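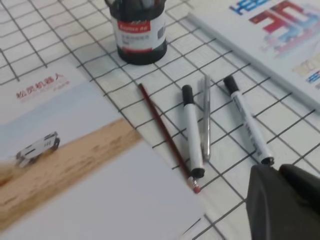
Pen cup and loose brochure on a gridded worktable: how do I keep the grid usable?

Posted by Lizeth Muñoz, 12/10/25
Viewed 394 times

I have a white table with a thin black grid on the top. I use the squares for squaring up paper before trimming and for checking that folded sheets are true. The grid is the reason I bought the surface, and most of the time I can't get at it. A pen holder ends up near the middle, brochures land on one side at whatever angle they were dropped, and something large and stiff goes down on the other side.

I have tried clearing it each evening. It lasts a day or two. I do need the pens within reach, and I do refer to the printed material while working, so moving everything to another room is not an option. There is no drawer under the top. The wall behind the table is drywall and I can put screws in it.

Is there a standard layout for this kind of table? Also, the base of the pen holder leaves faint gray marks on the white. What takes them off without lifting the black lines?

Jhosep Valderrama

Get a bigger table. I had the same problem and a bigger table fixed it for a while.

Efraín Escobar

Treat the grid as a tool and give it a fixed clear zone. Measure the largest sheet you trim, add 2 inches on each side, and mark the corners of that rectangle with small pieces of removable tape placed on grid intersections. Anything inside the tape gets moved before you start cutting.

Pen holder: back corner, on the side of your writing hand. If it is the round kind with a narrow base, put a cork coaster under it. The coaster stops it sliding and also keeps the base off the surface, which takes care of new marks.

Brochures: stand them up. A vertical magazine file takes very little depth, and thin booklets stay readable by the spine edge if you don't overfill it. For the one you are currently using, fix a narrow picture ledge to the wall at eye height and open it there. Use anchors rated for drywall. A screw alone will pull out once the ledge is loaded.

Large books or boxes: these should not be on the work surface at all. Shelf underneath, lying flat.

For the marks, start with a damp microfiber cloth and one drop of dish soap. If that fails, use a white vinyl eraser with light pressure, working along the lines and not across them. Whether alcohol is safe depends on how the grid was applied. A grid sealed under a clear layer will usually tolerate it. A grid printed on top may not. Test on one square at the back edge and wait until it dries before you judge it. Do not use melamine sponges. They are abrasive and will dull the finish in patches.

Lærke Lund

Agree with Efraín on the tape and on the sponges. One correction: check the grid before you rely on it for squaring. Measure both diagonals of a large block of squares with a steel rule. If they differ, the grid is out of square and your folds will be too. Mine was off by enough to see on a long sheet, so I now use it for rough placement only and square up with a metal triangle.

I would also skip the magazine file if you have fewer than a dozen brochures. They slump and curl at the bottom. A clipboard on a nail works better for a small number.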